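Notebook, May 15, 2019
Dedodby airfield survey, workshop entry

Started with the drawings for the north apron. The set we were lent is a copy of a copy and the sheet numbers jump from 5 to 9, so either the missing ones were never scanned or they belong to another job. The apron outline agrees with what we paced out in February, except at the south-east corner, where the drawing has a square end and the concrete on the ground has a chamfer. I have marked it in red on our working print and left the original alone.

Hardened shelters. The site list gives each one a number painted above the doors, but the paint has gone on most of them and two have been renumbered by the firms that rent them for storage. Agreed that we use the old military numbers in all notes and put the present numbers in brackets. Please stick to this. The February sheets mix the two and it took me most of the morning to sort out which shelter was meant by "the one next to Keane".

Keane, for anyone reading this later, is the haulage firm in the former fire station. They have cut a new door in the west wall and kept the old appliance doors. The tower on the roof is still there with its glazing boarded over. They are happy for us to go up if we ring the day before.

Runway. The threshold at the Latden end was moved inwards by 100 metres when civil flights began, and the old piano-key markings were ground off. You can still find them by the change of texture if the light is low. The blast pad beyond is breaking up along the joints. I took levels along the centreline and they are in the blue book, pages 12 to 14. Closing error was small enough to leave.

Fuel. The ring main is shown on the drawings as a dashed line with hydrants at regular spacing. We found the lids for most of the eastern side. The western side runs under the new car park and will have to be taken from paper. There is one valve pit that is not on any sheet, on the grass between the taxiway and the perimeter track. The cover is steel, lifting eyes rusted through, not opened. Needs a proper gas check before anyone has a go at it.

Bomb store. Did not get to it. The track is blocked by spoil from the drainage works and I did not want to carry the level in on foot. Next visit.

Scale model. The baseboard is cut at 1:400, which puts the full runway on three boards with a join at each taxiway. Shelters are being cast in plaster from one rubber mould. The first five came out well apart from air bubbles along the ridge. Tapping the mould on the bench before the plaster thickens seems to help. The last batch is still in the drying cupboard and should not be handled. Door tracks to be scribed in afterwards, not cast.

Finish for the concrete: tried three greys on offcuts. The one from Pakura dries too blue. The mix of ordinary primer with a little buff is closest to the February photographs, and I have written the proportions on the lid of the tin.

Photographs. The aerial prints from the local library have been scanned and the film numbers entered in the index, last entry 263. Several have no date. One shows the second row of shelters with the earth cover only half placed, so it must be from the building period, and I have filed it with that group for now.
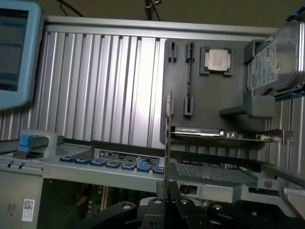
Were the shelters at Dedodby all built to the same size?
They were built in two sizes according to the drawings, with the larger ones on the northern loop and the smaller ones along the southern taxiway. We have taped one of each so far and both agree with the sheets to within the thickness of the render.

To do before the next visit:
Ask the airport office for the missing sheets.
Ring Keane for roof access.
Get the long ladder back from the Latden job.
Check the spelling of the farm names on the old parish map against the site list.
New batteries for the level, the spare set is flat as well.

The gate code for the perimeter track has changed. It is on the card in the van.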